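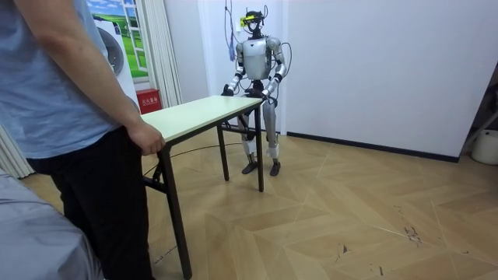 Folding table, pale top, black metal legs

First craft fair, how much stock do I take and what do I charge?

Posted by Mervin Carrier, May 15, 2020

Hi all. Have been making candles and wax melts in the kitchen for a while, mostly for family, and my sister has talked me into a stall at the Bromholm winter fair in November. Assuming it goes ahead, who knows at the moment. The organiser is taking names now and says deposits will be returned if it's called off.

Pitch is £19 for the day. One table per pitch, bring your own. Indoors, doors open at ten, finish at four.

What I can't work out is stock. At the minute I've got 60 candles in tins and a big box of melts, no idea if that's loads or nothing. Also prices. Tins cost me a bit over £2 each to make, not counting my time. Sister says sell them at £5, my wife says £8 and people will think they're rubbish if they're cheap. Don't want to bring the lot home again but don't want to give them away either.

Also do I need insurance?? Form has a box for it and I left it blank. And card reader, yes or no. Signal in that hall is dreadful.

Any help gratefull received. Never done one of these.

Olora

Done winter fairs for years (knitting, then cards) so a few things in no order.

Your stock sounds fine for a small hall. You won't sell all of it, don't be upset when you don't. A full looking table sells better than a bare one so take everything and keep the spares in a box underneath. Top up as you go.

Price. Your wife is closer. £7 or £7.50 for a tin, and do an offer on two, people love an offer at that time of year. Have something at a pound or two for kids with pocket money, the melts would do, in little bags. My cheapest cards paid for the pitch nearly every time.

Put prices on EVERYTHING. People will not ask. They pick it up, look underneath, put it down and walk off.

Insurance, yes, get it. Public and product liability, you can buy a year's cover for small makers and it isn't dear. Ring the organiser and ask what level they want before you pay for anything. Candles especially as they're a thing you set fire to. And look up the labelling rules as well, you need the safety label on the bottom and the allergen details for whatever scent you've used. Trading standards do come round the bigger ones. If you haven't got the sheets for your scents ask the supplier, they should email them over.

Float: lots of pound coins and fivers. First three customers will all have a twenty.

Cloth down to the floor at the front, hides your boxes and your sandwiches. Try the whole set up at home first, on the kitchen table or whatever, then take a photo on your phone so you can copy it on the day. Height helps, upturned crates, an old cake stand, anything. Flat rows of tins look like a cash and carry.

Oh and wear layers. Stood by the door one year and couldn't feel my feet till teatime.

Jerard

cant help with candles but card reader yes. Most of them will save the sale and put it through later when you get signal, check yours does before you buy. Test it in the hall if theyll let you in. Half my takings were card last winter and I sell jam

some of them hold your money a few days first time so dont panic

Aguirre

Bit of a different view on price. Go round a couple of fairs first if there's any on before yours and see what candles go for locally. £8 is nothing in some places and a fortune in others. There were four candle stalls at the last one I did and the only one busy was doing scents the others weren't. Ask the organiser how many candle people they've taken, a good one will limit it.

And count your time!! Even a little. I didn't for two years. Added it up one evening and had made 3057 brooches for what came out as pennies an hour. Put my prices up after that, lost hardly any custom.

Write down what sells on the day, just a tally on the back of an envelope. You think you'll remember and you wont. Next year you'll know which scents to make and which to leave alone (mine would of been owls, everyone said they loved the owls, not one sold).

Send the form back with the insurance box filled in, they may give your pitch to someone else otherwise.

Mervin Carrier

Thanks all, really useful. Have rung about the insurance, waiting on a call back. Going with £7.50. Wife insufferable.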